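December 2018
By the Skiterlow team

Print this page | E-mail this page

Skiterlow opens a second packing room in Sterkdale and adds small orders for home shops

We have news, and I've been sitting on it since July, so please forgive me if this runs a little long. Skiterlow is opening a second packing room, over in Sterkdale, and from the day it opens we'll be taking small orders as well as big ones!

If you sell soap or tea or candles from your kitchen, you probably know us as the people who turned you down. Our smallest order used to be 2,000 gift boxes, and for a lot of the makers who wrote to us that was more than a year's worth of sales (I counted one of them as a friend, which made for an awkward e-mail). The new smallest order is 200. Same board, same printing, same lids, and you can mix 2 sizes in one order if you like.

The Sterkdale room is the old Nepia bakery, on the corner across from the bus stop. We kept the tiled floor and the big front windows. We did not keep the ovens, although people still come to the door asking for rye bread, and I've started sending them to the market. Lanton, our first site, stays open and will go on handling the large runs and everything that ships by the pallet.

What will you get for your money? Flat boxes, or boxes we fold and fill for you. You send us your goods and your inserts, we pack them by hand, and the order leaves Sterkdale within 48 hours of everything reaching us. I argued for longer, to be on the safe side, and I lost. The packers were quite sure of themselves, and after watching the trial weeks I've come around to their view.
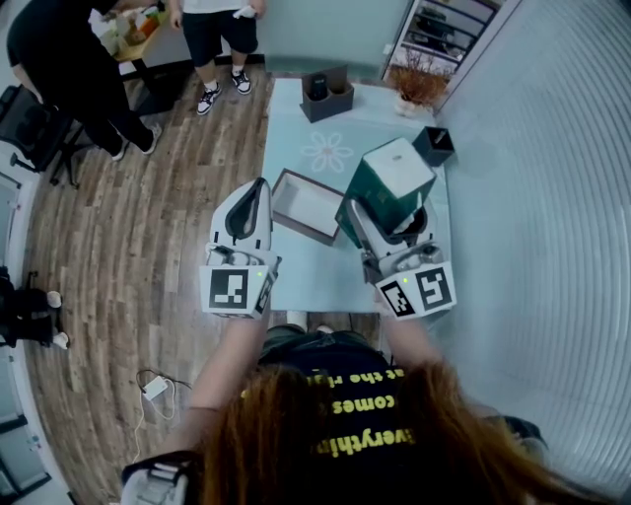

Prices are a bit higher per box on the small orders – setting up the printer takes the same time however many we run – but there's no setup fee on top and no yearly contract. Repeat orders with the same artwork come down in price, and we'll hold on to your artwork so you don't have to dig it out again every time.

A few things we still can't do: anything chilled, anything in glass taller than our deepest box, and foil printing, which I would love and which the budget would not. Ask me again next year.

Sample packs are free to makers in Lanton and Sterkdale, and everyone else just pays the postage. Reporters and bloggers are welcome to come by either site, but do call the Lanton office first, as the Sterkdale phone line isn't connected yet. Park behind the building – the front spaces belong to the hair salon and they are strict about it.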